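Robotics club goes virtual. Does it count?

Regular readers will know I was against the simulator from the start. When Senyo Bawa told parents in June that the club would spend its next term driving a robot that exists only on a screen, I asked what we were supposed to put on the display table at open evening. I still haven't had a good answer. But I said I would sit in on a session before complaining again in print, so at 4 one afternoon I did.

The project is called Wadero, and the pitch is simple enough. A two-armed robot is let loose in a computer-made house, and the students write the code that tells it where to reach. There are no motors to burn out and no parts to order. The club log lists 282 runs so far. I asked how many of those had ended with the right thing in the right place and was told the log doesn't have a column for that, which seems to me a strange thing to leave out.

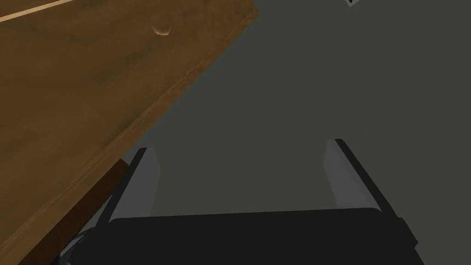 Wadero with its jaws open, between the table and the floor.

What I will grant is that the work is harder than it looks. The students get a view from each gripper, and neither one has much interest in keeping the room level. I spent a good part of the hour with my head on one side. Two of the newer members were arguing over which way was "forward" for the left hand, and by the end I thought both of them had a case.

The house itself is more furnished than I expected, with things hanging on the walls and another room to look into. Whether any of it teaches a fourteen-year-old how a real hinge sticks, I doubt. Simulated floors are very clean.

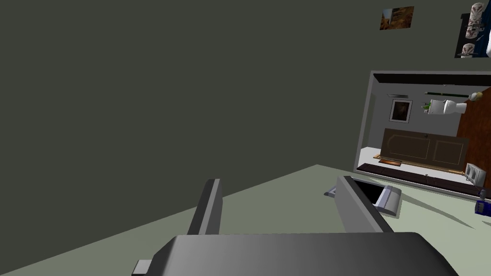 Danilo Soriano disagrees with nearly all of this, and asked for space to say so. The old kit robot, he wrote, spent seven weeks of last year in pieces, and in that time most of the club watched one person hold a screwdriver. Now everyone gets a turn at the keyboard, and a bad line of code costs them a minute.

Fair point about the screwdriver. I had forgotten those seven weeks, or chosen to. My worry is that a mistake that costs a minute also gets a minute's thought. I saw one group change a number, run it, change it back and run it again, and I couldn't get anyone to tell me what the number was for.

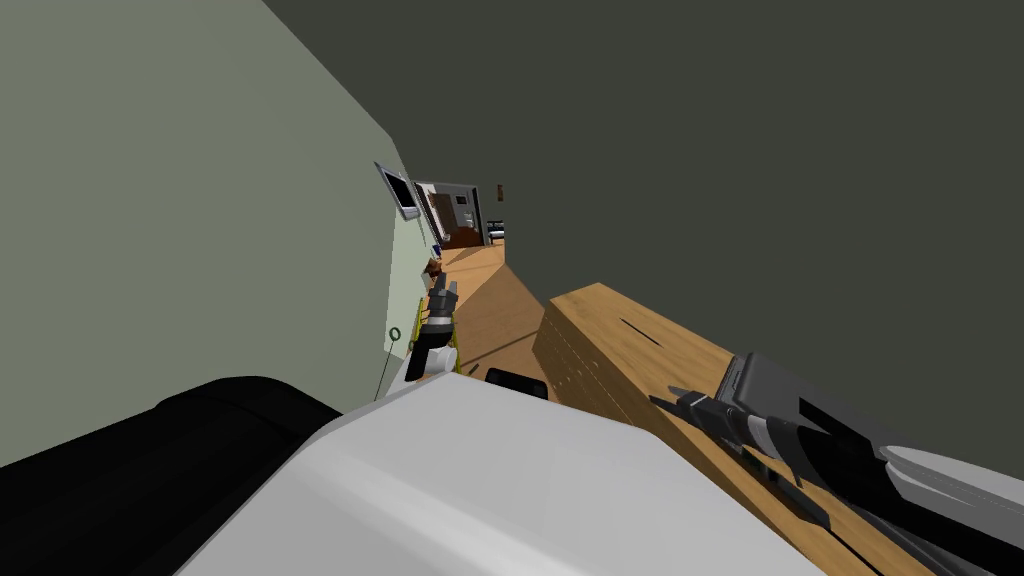
Both arms in view, the right one across the wooden block.

Sessions carry on in the computer room until the end of term. The club has asked for almost double the hours next year, and I would like to see that missing column in the log before anyone agrees to it. Parents who want to watch can come along at 4 and should let Senyo know beforehand.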